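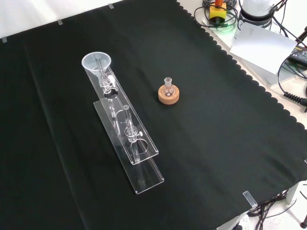
4. Walking back to the boss

4.1 Why the walk matters

Anyone who has played a hard action game knows the walk. You lose to a boss, the screen goes dark, and you come back at a checkpoint that may be just outside the door or half a castle away. The fights themselves have been studied with great care, and rightly so, but the stretch of ground between the checkpoint and the door has had far less attention than we think it deserves. It is a lovely thing to study! It can be made longer or shorter without touching the fight, and players have strong feelings about it.

We worked with Trurach, a sword-fighting game made by the small studio Jenoline. It suited us for two reasons. The bosses in its second region, the Kuo, are all met in closed rooms with a single entrance, so the route back is easy to control. Jenoline also let us move the checkpoints ourselves, using the same level files that their own designers use, which meant that the changed versions looked and felt like the finished game.

Three versions were built. In the short version the checkpoint stood 30 metres of game distance from the boss door, in plain sight of it. In the long version the route was up to 300 metres, depending on whether the player had found the lift behind the bell tower, and passed through two courtyards with no enemies in them. The third version used the same long route but put back the guards that Jenoline had placed there, who can be fought or simply run past. Boss health, attack patterns and the player's own equipment were identical in all three.

4.2 Players and sessions

We recruited 160 players through the student gaming societies in Garnholm and through a notice in the game's own forum. All had finished at least one action game of a similar kind, and none had played the Kuo region before. Some came back for a second sitting with a different boss, giving us 183 sessions in all. Sessions were spread evenly over the three versions, and a player who came twice always kept the same version.

Each player was told that they could stop whenever they liked and would lose nothing by doing so. This was important to us. A player who feels obliged to carry on will carry on, and we would have learnt very little about the design of the route. We logged every attempt, the time from respawn to the boss door, and the point at which the player either won or chose to stop. After each session we asked a short set of questions about mood, fairness and what they would change.
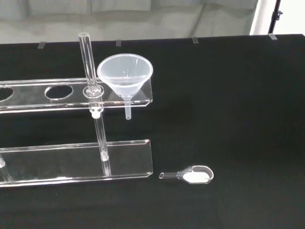
The logs were richer than we had hoped. Besides the times, they keep the path taken, so that one can watch a player's route tighten over a sitting. On the first walk back most players wandered, looked over walls and broke a few pots. By the fourth or fifth they were cutting corners very finely, and several had worked out a jump across the well in the second courtyard that the level designers told us they had never noticed. We were delighted by this, and so were they.

4.3 What we found

Players in the short version made the most attempts before stopping or winning, as we had expected. They also took the least care between attempts. Many were back through the door before they could say what had killed them, and when we asked afterwards, their accounts of the boss's attacks were often muddled. A common remark was that the fight had become "a blur". They learnt, but they learnt with their thumbs.

In the long, empty version players made fewer attempts, yet they described the fight better. They could name the attack that had caught them and what they had planned to do about it. The walk seems to give people a moment to think, and a good number talked aloud to themselves on the way, going over the last attempt step by step. Some were bored, of course, and said so in strong terms. The boredom was worst among those who had never found the lift, and it grew with each walk.

The guarded version surprised us most. We had supposed that guards would only add to the annoyance, and for players who fought them every time they did. For players who ran past, however, the guards turned the walk into a small game of its own. Slipping through the first courtyard without being touched was treated as a minor victory, and it appeared to lift the mood after a defeat. These players rated the whole region as fairer than either of the other groups did, although the boss was the same boss throughout.

One pattern ran across all three versions. Players stopped most often during the walk, and hardly ever during the fight. Someone who had reached the door almost always went in. This suggests that the decision to give up is taken on the road, where there is time to weigh things, and that the first few steps after the checkpoint deserve as much thought from a designer as the arena does.

We should be careful about how far this goes. All our bosses come from a single game with a single style of combat, and our players were keen and experienced. A newcomer may find the same courtyards far less charming. We also cannot separate the pleasure of running past guards from the look and sound of these particular guards, who shout rather wonderfully when they miss.

Figure 1. Clear acrylic rack holding two tall glass tubes, with a white plastic funnel at the end of its shelf.
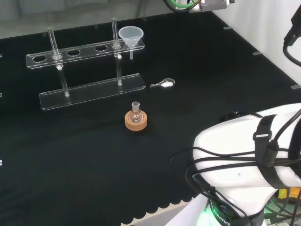 4.4 Notes for designers

Our first suggestion is to let the route improve with knowledge. The lift and the jump across the well did more for players' spirits than any change we made on purpose, and both reward a person who looks about them. A shortcut that opens after several defeats would probably feel different, more like pity than discovery, and we would very much like to test that next.

The second is to give the walk something to do that can be ignored. Guards who can be outrun worked well here, and we suspect that a tricky bit of climbing or a moving bridge would serve too, provided that failing at it costs little.

Finally, a very short route is still a fine choice for a boss whose attacks are simple to read, where thinking time adds little and rhythm matters a great deal. Jenoline has since tried a mix of both in its own test builds of Trurach, with the checkpoint close by for the first boss of the Kuo and further off for the last.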